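과일 포장대 안전·위생 점검표 (의견 포함)

시설: Sestwood 식료품 나눔방
점검일: 7/14/19
점검 범위: 포장대, 천 가방, 비닐봉지, 과일 쟁반, 보관 선반, 바닥과 통로
양식: 제2판
직전 점검: 1월

표시 방법
적합: 그대로 사용
보완: 사용은 가능하나 다음 점검 전까지 조치
중지: 조치가 끝날 때까지 사용하지 않음
해당 없음: 이번 점검에서 확인할 대상이 없음

의견란에는 점검자가 본 것과 조치할 내용만 적는다. 지난 점검에서 넘어온 항목은 의견 앞에 '이월'이라고 쓴다. 판정이 애매하면 보완으로 적고 의견을 남긴다.

1. 포장대 윗면

1-1. 윗면에 갈라진 곳이나 들뜬 곳이 없다
판정: 적합
의견: 손바닥으로 전체를 쓸어 확인함. 걸리는 곳 없음. 베이지색 바탕에 옅은 얼룩무늬가 있어 작은 얼룩이 눈에 잘 안 들어온다. 닦을 때는 눈으로만 보지 말고 행주 색을 같이 확인할 것.

1-2. 작업 전후에 윗면을 닦고 기록했다
판정: 보완
의견: 작업 전 기록은 빠짐없음. 작업 후 칸이 비어 있는 날이 있다. 닦았는데 안 적은 것인지 안 닦은 것인지 기록만으로는 알 수 없다. 펜을 기록지 옆에 묶어 두었다.

1-3. 세제와 식품을 같은 면에 두지 않는다
판정: 적합
의견: 세제는 Lobo 수납장 아래 칸. 이전 점검 때는 위 칸에 있었는데 내려놓았다.

1-4. 포장대가 흔들리지 않는다
판정: 적합
의견: 모서리를 눌러 확인함.

2. 천 가방

나눔방에서 돌려 쓰는 천 가방은 35개다. 세탁 후 반납대에 쌓인 것과 포장대에서 쓰는 것을 모두 본다. 대여 장부의 마지막 번호는 2,651번이다.

2-1. 바닥 솔기가 터지지 않았다
판정: 보완
의견: 바닥 모서리 실이 풀린 것이 나왔다. 따로 빼서 수선 바구니에 넣음. 무거운 과일을 담으면 모서리부터 벌어지므로 수선 전에는 잎채소용으로도 돌리지 않는다.

2-2. 손잡이 연결부가 튼튼하다
판정: 적합
의견: 이월. 지난번에 손잡이 한쪽이 떨어지기 직전이던 가방은 폐기 처리됨. 손잡이는 한쪽씩 잡아당겨 봐야 한다. 양쪽을 모아 잡으면 약한 쪽이 티가 안 난다.

2-3. 안쪽에 얼룩, 과즙, 곰팡이 냄새가 없다
판정: 보완
의견: 안감이 없는 밝은 색 가방은 과즙 자국이 남으면 세탁해도 옅게 남는다. 자국만 있고 냄새가 없으면 사용 가능. 냄새가 나면 한 번 더 세탁하고, 그래도 나면 폐기한다.

2-4. 담기 전에 가방 안을 비웠다
판정: 보완
의견: 영수증, 고무줄, 접은 비닐봉지가 가방 바닥에 남아 있는 경우가 계속 나온다. 반납받을 때 뒤집어 털기로 했던 것인데 바쁜 시간에는 그냥 쌓인다. 포장대에서 한 번 더 확인할 것.

2-5. 가방을 세운 상태에서 입구가 충분히 벌어진다
판정: 적합
의견: 부드러운 천이라 저절로 서지 않는다. 손잡이를 바깥으로 젖혀 놓고 담으면 과일이 입구에 걸리지 않는다. 손잡이가 위에서 뭉쳐 있으면 담은 뒤 들 때 한쪽만 잡히기 쉽다.

3. 비닐봉지

비닐봉지는 기증품에 딸려 온 것을 재사용하는 경우가 많다. 크기와 두께가 제각각이고 인쇄도 다 다르다. 봉지마다 판정하지 않고 쓰는 방식과 보관 상태를 본다.

3-1. 인쇄면이 식품에 직접 닿지 않는다
판정: 보완
의견: 인쇄가 진한 봉지를 뒤집어서 쓴 경우가 있었다. 글자가 거꾸로 비쳐 보이면 뒤집힌 봉지일 수 있으니 안팎을 확인한다. 얇은 봉지는 접힌 상태에서도 뒷면 인쇄가 비쳐 보이므로 펴서 봐야 한다.
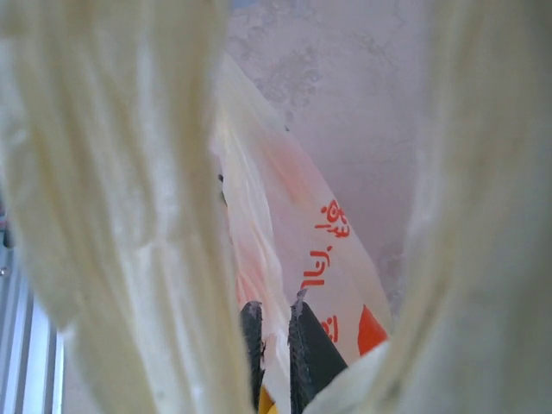 크림색 주름 사이로 보이는 흰 비닐봉지. 붉은색 한자 인쇄.

3-2. 외국어 표시가 있는 봉지는 내용물을 따로 적는다
판정: 보완
의견: 봉지에 적힌 상호나 상품명을 내용물로 잘못 알고 가져가는 일이 있었다. 한글이든 한자든 봉지 글자와 내용물이 다르면 흰 스티커에 내용물을 적어 붙인다. 스티커는 인쇄가 없는 자리에 붙일 것. 붉은 인쇄 위에 붙이면 펜 글씨가 잘 안 보인다.

3-3. 찢어지거나 구멍 난 봉지를 쓰지 않는다
판정: 적합
의견: 봉지함 위쪽만 확인하지 말고 아래쪽도 꺼내 본다. 오래 눌린 봉지는 접힌 선을 따라 갈라진다.

3-4. 봉지 입구를 꽉 묶지 않는다 (과일)
판정: 적합
의견: 과일은 입구를 느슨하게 접는 것으로 통일. 묶어 둔 봉지는 안쪽에 물방울이 맺히고 귤류는 하루 만에 껍질이 무른다.

3-5. 비닐봉지를 어린이 손이 닿는 곳에 두지 않는다
판정: 적합
의견: 봉지함을 선반 가운데 칸으로 올림. 대기 의자에서 손이 닿지 않는 것을 확인함.

3-6. 폐기할 봉지를 따로 모은다
판정: 보완
의견: 수거 상자가 종이 상자와 붙어 있어 섞인다. 상자 앞면에 큰 글씨로 표시 필요.

4. 과일을 옮겨 담는 순서

4-1. 상한 것을 먼저 골라낸다
판정: 적합
의견: 쟁반에 펼친 다음 고르는 방식이 자리를 잡았다. 가방에 담은 뒤 다시 꺼내 고르는 일은 거의 없어졌다.

4-2. 단단한 것을 아래, 무른 것을 위에 담는다
판정: 보완
의견: 오렌지와 레몬은 아래에 깔아도 되지만 복숭아가 같이 들어오는 날은 순서가 섞인다. 복숭아는 마지막에 담거나 봉지에 따로 담을 것.

4-3. 과일을 던져 넣지 않는다
판정: 적합
의견: 가방 바닥이 포장대에 닿은 상태에서 담으면 충격이 그대로 간다. 손을 가방 안까지 넣어 내려놓는다.

4-4. 가방을 가득 채우지 않는다
판정: 적합
의견: 손잡이를 모았을 때 입구 위로 과일이 올라오면 덜어 낸다. 무게는 재지 않고 이 기준으로만 본다. 무게 기준을 따로 정하자는 의견이 있었으나 저울 자리가 없어 보류함.

4-5. 가방과 쟁반 사이 거리가 멀지 않다
판정: 적합
의견: 쟁반은 가방 바로 옆에 둔다. 비스듬히 놓아도 되지만 모서리가 포장대 밖으로 나가면 안 된다.

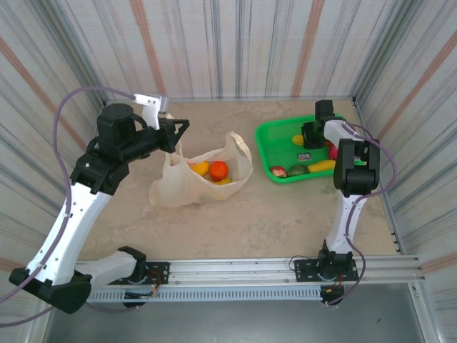 구역 B / 쟁반 및 천 가방

5. 과일 쟁반

밝은 초록색 플라스틱 쟁반은 바닥에 구멍이 촘촘히 뚫린 망 형태다. 통풍은 잘 되는데 씻고 말리는 데 손이 더 간다. 이번에는 바닥 구멍과 테두리를 나눠서 점검했다.

5-1. 바닥 구멍에 찌꺼기가 끼어 있지 않다
판정: 보완
의견: 꼭지와 마른 잎이 구멍에 낀 쟁반이 있었다. 물로 헹구는 것만으로는 안 빠진다. 솔로 뒷면에서 앞면 쪽으로 밀어낼 것. 앞면에서 문지르면 더 깊이 박힌다.

5-2. 테두리와 모서리에 금이 없다
판정: 중지 (해당 쟁반만)
의견: 모서리에 금이 간 쟁반 2개를 빼놓음. 금 간 자리가 날카로워 과일 껍질이 긁히고 손도 베일 수 있다. 테이프로 감아 쓰지 말 것. 테이프 밑에 물이 고인다.

5-3. 씻은 쟁반을 완전히 말린 뒤 포갠다
판정: 보완
의견: 물기가 남은 채 포갠 것을 점검 중에 발견하여 다시 펼쳐 놓음. Motley 건조대가 좁아 한꺼번에 다 세울 수 없다. 나눠 씻는 수밖에 없다.

5-4. 쟁반에 과일을 한 겹으로 펼친다
판정: 적합
의견: 겹쳐 쌓으면 밑에 있는 무른 과일을 놓친다. 양이 많은 날에도 쟁반을 더 꺼내 쓰고 쌓지 않는다.

5-5. 바닥에 직접 내려놓지 않는다
판정: 보완
의견: 하역할 때 문 앞 바닥에 잠깐 놓는 일이 있다. 망 바닥이라 먼지가 그대로 올라온다. 문 옆에 받침대를 두고 그 위에 놓을 것. 이미 바닥에 닿은 쟁반은 포장대에 올리기 전에 밑면을 닦는다.

5-6. 채소용과 과일용을 구분한다
판정: 보완
의견: 이월. 색으로 나누기로 했으나 같은 색만 추가로 들어와 구분이 안 된다. 손잡이 쪽에 표시 끈을 매는 방법으로 바꾼다. 흙 묻은 뿌리채소를 담았던 쟁반은 끈이 있더라도 씻기 전에는 과일용으로 돌리지 않는다.

6. 선반과 보관

6-1. 식품이 벽에 바짝 붙어 있지 않다
판정: 적합
의견: Sivley 선반은 뒤쪽에 손이 들어갈 정도로 띄워 놓았다. 청소할 때 앞으로 당겼다가 원위치할 것.

6-2. 무거운 것을 아래 칸에 둔다
판정: 적합
의견: 쌀과 통조림은 아래 칸. 위 칸에는 접은 천 가방과 빈 쟁반만 둔다.

6-3. 들어온 순서대로 나간다
판정: 보완
의견: 통조림은 잘 지켜지는데 과일은 새로 들어온 것이 앞에 놓여 있었다. 입고 날짜를 쟁반 앞쪽에 붙일 것. 뒤쪽에 붙이면 꺼내 봐야 보인다.

6-4. 선반 온도계가 보이는 위치에 있다
판정: 보완
의견: 온도계가 상자 뒤에 가려져 있었다. 선반 옆면으로 옮김. 옮긴 뒤의 수치는 일일 기록지에 적고 이 점검표에는 적지 않는다.

7. 바닥, 통로, 전기

7-1. 통로에 상자가 없다
판정: 적합
의견: 점검 시각 기준. 하역 직후에는 막히기 쉬우니 종이 상자는 비우는 대로 접는다.

7-2. 바닥에 물기가 없다
판정: 보완
의견: 개수대 앞에 물기가 있었음. 쟁반을 씻어 건조대로 옮기는 길에 떨어진 것으로 보인다. 흡수 매트를 건조대 쪽으로 옮긴다.

7-3. 전선이 걸리는 위치에 없다
판정: 적합
의견: 사람이 걷는 통로를 가로지르는 선 없음. 물 쓰는 쪽 콘센트 덮개도 닫혀 있음.

7-4. 구급함 내용물이 채워져 있다
판정: 보완
의견: 반창고가 큰 것만 남았다. 손가락에 쓰는 작은 것을 채울 것. 식품 작업용은 색 있는 반창고로 산다. 떨어졌을 때 찾기 쉽다.

7-5. 소화기 앞이 비어 있다
판정: 적합
의견: 없음.

조치 목록

금 간 쟁반: 폐기, 대체품 신청
바닥 솔기 풀린 천 가방: 수선 후 재점검
비닐 수거 상자: 앞면 표시 부착
쟁반 구분 끈: 채소용부터 부착
입고 날짜표: 쟁반 앞쪽으로 위치 변경
흡수 매트: 건조대 쪽으로 이동
작은 반창고: 구매
작업 후 닦기 기록: 매일 마감 때 확인

추가 의견

비닐봉지 인쇄면 항목은 이번 판에 새로 넣었다. 전에는 찢어짐만 봤다. 다음 판에서는 3-1과 3-2를 하나로 합쳐도 될 것 같다.

천 가방에 번호를 붙이자는 제안이 있다. 대여 장부 번호는 빌려 간 차례대로 매긴 것이라 가방을 구분하지 못한다. 솔기가 한 번 풀린 가방이 다시 풀리는지 보려면 가방마다 번호가 있어야 한다. 안쪽 옆선에 천 테이프를 박고 유성펜으로 쓰는 방법을 먼저 몇 장에 해 보기로 함.

쟁반 세척 순서는 개수대 옆 안내문과 이 점검표가 서로 다르다. 안내문에는 앞면부터 닦으라고 되어 있다. 안내문을 5-1에 맞춰 고칠 것.

점검표 원본은 Lobo 수납장 문 안쪽 서류꽂이에 둔다. 수정할 때는 두 줄을 긋고 옆에 새로 적는다. 수정액은 쓰지 않는다.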